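The small shelf of snacks, and how to keep it

2020-06-08

Hòa Lại has been arranging snacks for other people since February, when the tea corner on the second floor of Amwood became her duty. She did not ask for it. "I only complained one time that I could not find anything," she says, "and the next week I had the key of the cupboard."

We met at a work table, and we spoke mostly about bags. Hòa has strong opinions about bags. The yellow ones sell best, in her experience, and they are also the most difficult to store.
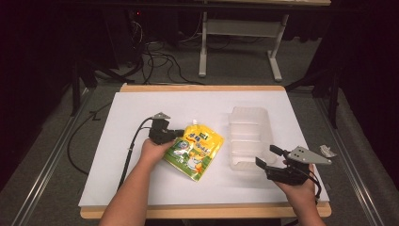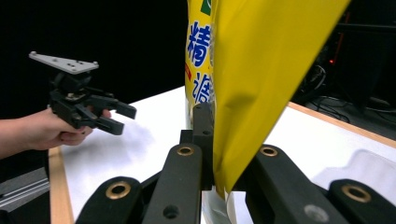 Kolbrún Ketilsson thinks the trays are too much work and that one deep box would do for everything. Hòa has heard this opinion many times. "In a deep box you see only the top," she answers. "The bags on the bottom become old, and then we throw them away. A tray is shallow. You look once and you know."

She prefers trays you can see through, and she likes when they have dividers inside. A soft bag does not stand well alone, so she lays it down with the printed front facing up. Chips and other light things go in last. "If you press a bag to make it fit, you hear it," she says. "Then somebody opens it and gets crumbs."

The corner works with an open money jar. In the first month it held 1,183 coins and small notes, which Hòa counted herself on a Friday evening. Most snacks cost 2 coins. Thắng Kiều wanted a price list on the door, and she made one, but people read it only when they are already chewing.

I asked what she would change. She thought for a while. She would like a second cupboard, lower than the first, because Ánh Tăng cannot reach the top shelf without a chair. She would also like people to put the bags back in the same direction. When a bag is turned around, she has to pick up each one to see what it is, and many labels are in languages she reads slowly. "I know them by the color," she says. "Yellow, I know. Green, I must check."

The next order comes at the end of the month. Hòa has already washed the trays, and they are drying by the window.

Contact | © Fosgate Notes | Back to top

We use cookies to remember your settings. Accept | Read more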